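The Fall Coat Rail Is Out (and the Kenel Wools Are Back!)

23 October 2026

It finally got cold enough this week to turn the heat on at the shop, so out came the coats. I have been holding on to most of them since June, when I bought the contents of two closets from a house out past Hinaditz, and I have been itching to get them onto hangers ever since. There are 19 on the rail right now, all steamed and brushed and checked over, and I could happily talk about every one of them. I'll try to stick to the ones I keep petting when I walk by.

First, the Kenel wools. If you have been reading this newsletter for a while you know how I feel about a Kenel label. The wool is thick without being stiff, the linings are sewn in by hand at the hem, and the pockets are deep enough for a paperback. We have two this time. One is a camel wrap coat with a tie belt and big turned-back cuffs, marked a 12 but fitting more like a modern 8 (please, please go by the measurements and not the tag!). The other is a charcoal double-breasted with all of its original buttons plus the spare, still stitched inside the front facing. I squeaked when I found that.

Then there's a green tweed car coat with a Sirnix tag, short and boxy, with leather-covered buttons and a zip-out lining that still zips. The collar has some wear along the fold and I've left it alone. I think it looks right on a coat like that, but it's in the listing so you know before you buy. The shoulders are wide enough for a chunky sweater underneath.

The biggest surprise was a plum-colored swing coat with no label at all. Somebody made it at home and made it beautifully – bound seams, matched nap, the works. The lining is a slippery pale gold and there's a tiny hanging loop made from the same fabric. It's a small, and the sleeves run short, so it would be great with long gloves.
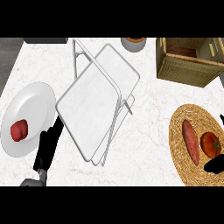

White folding chair and plate on the marble.

Now for a bit of coat care, which I get asked about every single October. You really don't need much. A good clothes brush does most of the work, and you want to brush down with the nap, starting at the shoulders. Do it when you get home, before the coat goes back in the closet. Use a wide wooden hanger, button the top button, and give it some space on either side so the sleeves don't get crushed.

For musty smells, skip the perfumed sprays. Hang the coat somewhere shady with moving air for a day or two and turn it inside out halfway through. Steam helps with creases, but keep the steamer moving and let the wool dry completely before you wear it or put it away. If the lining has come loose at the hem, pin it and sew it up with a loose slip stitch, leaving a little slack so it doesn't pull when you sit down. It's a nice job for an evening on the couch.

And moths! Check under the collar and along the inside of the cuffs, where they like to start. Cedar blocks smell lovely but they fade, so give them a light sanding to freshen them up. If you bring home an older wool from anywhere (including from me) and want extra peace of mind, seal it in a bag and ask a good cleaner what they recommend for that fabric.

A few quick bits before I go. The Kwan scarves some of you asked after are back in the basket by the register, 20 dollars each, mostly plaids with a couple of plain reds. Everything on the coat rail has chest, shoulder, sleeve and length measurements on its tag now, taken flat, and I've put the same numbers in the online listings. If you want a measurement I forgot, reply to this email and I'll get the tape out.

Coats can be held for two days with no deposit – just tell me which one and when you're coming by. Try them on over whatever you really wear in winter, too. Bring the bulky cardigan! There's a stool by the mirror for your bags.

Next issue will be boots, as soon as I finish polishing them.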